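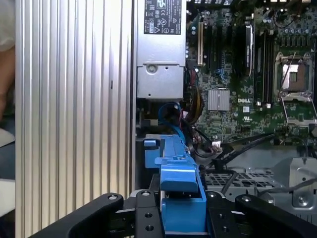
January, first page of the new notebook. Back on the Dell tower from the Tristgate lot, and I'm doing the processor side properly this time instead of scribbling on the back of a packing slip. The plan is the same for every tower in the lot: side panel off, chip out, look at the socket, clean the chip, new paste, chip back in, heatsink down, test. I like having the retention plate lifted and the lever swung out of the way before I start poking about with the torch, and on this board the small finned chipset heatsink sits close to the DELL lettering, so that's my landmark when I'm writing down where a mark or a bit of fluff is. Asset sticker number for the log is 367.

Leobardo asked me last month why I bother looking at sockets under the magnifier when the machine came in as a runner. Well, Leobardo – the two Ayala machines came in as runners too! One had a hair lying right across the contacts and the other had a blob of old paste in the corner. Five minutes with the magnifier is cheap. I go row by row, with the light held low from one side, then again from the other side. A bent pin shows up as a break in the sparkle and you really can't miss it once you've seen one.

Things I want to stick to from now on:

- Chip gets held by the edges only, and it goes straight to the tray. No parking it on the bench "just for a sec" (me, twice).
- Old paste comes off with isopropyl and a lint-free wipe, centre outwards, fresh bit of wipe each pass.
- Don't touch the memory unless the test says to. Bujar reseated everything on the last one and then we couldn't tell what had fixed it.
- Write it down before making the tea.
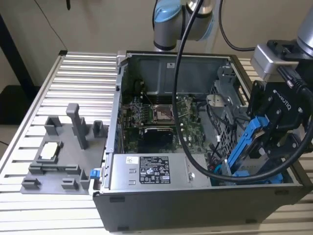
*Tower on its side at the bench, socket open, chip in its pocket on the grey tray.*

I'm really happy with the tray, I have to say. It's the third print and the first one where the pocket is the right depth, so you can get your fingers to the edges of the chip without doing a little dance. The first version was too tight and the second had a rough floor that I spent an evening sanding. Bujar wants to print another in a different colour for the Pavamton jobs so the chips can't get swapped between lots, and I've said yes as long as he doesn't change the pocket. He will want to change the pocket.

Paste: we're on the Osora tube now. It's stiffer than the old stuff and needs a bit of warming in the hand on cold mornings. I'm sticking with one small blob in the middle and letting the heatsink spread it. Leobardo prefers a thin line, and we can argue about that over lunch again if he likes. 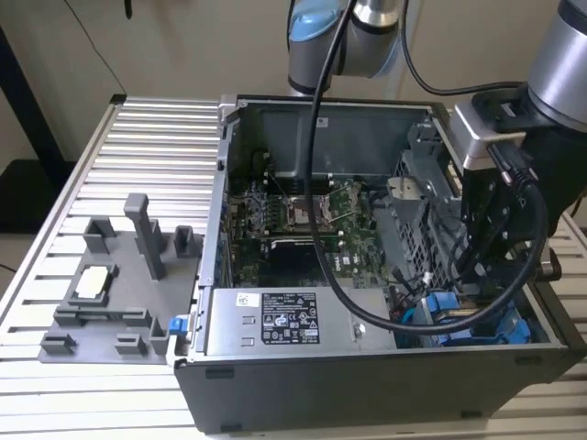 Does the heatsink have to come off again if it shifts a bit while the screws are going in?

A small twist is fine, but if it has lifted at all, take it off, wipe both faces and put on fresh paste, otherwise you can trap air in there.

For the test I'm giving each machine 40 minutes under load with the side panel on, then 60 minutes idle, and noting the temperature at the end of each. Last round I logged with the panel off and the numbers were lovely and completely useless.

Still to do: order wipes, find the good torch (Bujar?), ask Tristgate whether they want the drive caddies back with the machines or boxed separately.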